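Looking after the hand-held grippers

The Pravik grippers have had a fair bit of use since March, and Cuiping Zhong has asked that everyone follow the same routine when they take one out. The ribbed pads are the part that wears. Wipe them with a damp cloth before you start and let them dry fully. If a rib has torn, change both pads as a pair, so the two sides grip the same.
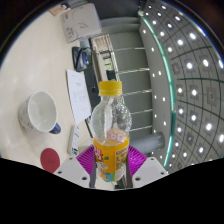

Mount screws should be checked at the start of each day. Snug is enough. Ludmila Krajčí replaced 3 mounts at Urkdale this winter, all of them cracked by overtightening, and we are down to our last 7 spares until the next order arrives.

After any pad change, open and close the fingers slowly a few times and see that they meet evenly along their length. If one side leads, loosen that mount, line it up by eye and try again. It can take up to 6 tries to get it right the first time you do it.
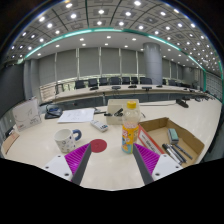 Wipe the lens with the grey cloth from the kit, never with paper towel. Write pad changes in the logbook with the gripper number and your initials. Anything that rattles or sticks goes back to Ľubica Šimko with a tag on it, and please don't put it back on the charging shelf.

New pads are in the second drawer at Petura, colour-coded by size.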